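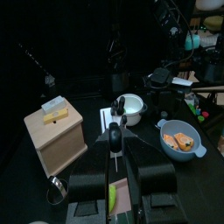
By the Riltow team, Kyei Catering, Premau
5 min read

Dear friends at Plamex,

It has been a full few months since we last wrote, and we owe you a proper account of how your grant is being spent and how everyone is getting on with it. The short version is that the Riltow arms are doing more than we hoped on some jobs and a good deal less on others, and that the kitchen staff have opinions about all of it, most of which have made the work better.

You may remember that when we applied, we asked for help with the back end of the kitchen: the setting out before a shift and the putting away after it. Those are the jobs people here have always disliked the most. They come at the two ends of a long day, they involve a lot of reaching and carrying, and they tend to fall to whoever is newest. We promised we would start with a single practice table and leave the real kitchen alone until the people who work in it were happy, and that is still how we are going about it.

What the arms have been practicing

By the end of August we had logged 631 practice runs at the table. A run is one small job from start to finish — pick up a thing, carry it, put it where it belongs — and we count it as good only if a person doesn't have to step in. We began with small blocks and play food, moved on to bowls and pots, and have lately been spending most of our time on anything with a handle.

Handles are harder than we expected! A bowl can be taken by the rim from almost any direction and it more or less forgives you. A handle wants to be held at one spot, and if the grip is a little too far back, the heavy end swings down and the whole piece turns in the fingers. We lost the better part of two weeks to this in the early summer. What helped in the end was something one of the prep cooks suggested while eating lunch next to the table, which was to slow down the first few inches of the lift and check the grip again before going any higher. Every cook does the same thing with a full pan without thinking, and we felt a little silly for having missed it.
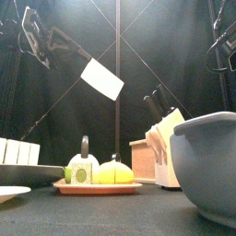 Cleaver practice at the table, with the gripper holding it by the handle.

Knives were the subject of a long conversation with the staff, and we want to be open with you about it. Some people wanted them left out of the project altogether. Others pointed out that nearly all of the small injuries in our accident book happen while clearing up at the end of the night, when people are tired and reaching into a pile, and that this was the very job they would most like to hand over. We settled on a rule everyone could live with. The arms may practice with bladed tools at the table only, nobody stands within reach while they do it, and no blade moves over to the real kitchen until the staff group has agreed to it in a meeting. That meeting has not been held yet, and we are in no hurry to call it.

How the days have changed

We set aside 116 hours of paid staff time for training and for simply watching, and we are very glad we did. At first people stood well back with their arms folded. By the third or fourth session they were telling us off for the way we had laid out the table, and they were right, too. The pots had been placed where an engineer would find them convenient, and a cook would never put them there.

Three of the kitchen porters have now taken on a new role, which for want of a better name we call table lead. They set up the day's practice, decide what the arms will try, stop things when something looks wrong, and write up what happened in a notebook that lives by the door. The role comes with a raise, paid for out of the second part of your grant, and we have written it into our own budget from next year so that it doesn't vanish when the grant does. Nobody has lost hours. We said so at the start and we said it again at the summer staff meeting, where it was the first question asked, as it should have been.

There have been grumbles. The practice table takes up what used to be the nicest corner for a coffee break, and we haven't found a good replacement (the loading bay has been tried and voted down). The arms are slow, and watching a slow machine put away a bowl you could have put away in a second is its own kind of tiring. One of the evening crew asked for the work to stop while they are changing shifts, and so everything at the table now pauses at 4 p.m. until the handover is finished.

What comes next

Through the fall we plan a further 200 runs, most of them with kitchenware that has been moved out of its usual place, as it always is in a working kitchen. We would also like to try clearing from a tray and returning things to a shelf, and to have two arms sharing one job, though we expect the last of these to take us into the new year.

Spending is on track apart from spare parts, where we are almost 30 percent over. Gripper pads wear out faster than the supplier told us they would. We can cover the difference from the travel line, which we have barely touched, and would be grateful for your written agreement to move the money across.

Please do come and see us in Premau. Mornings are best, and if you let us know the day before, there will be lunch.

With thanks and warm wishes from all of us in the kitchen

Home | Our Kitchen | Projects | Reports | Jobs
Contact Kyei Catering, Premau | © Kyei Catering. All rights reserved. | Back to top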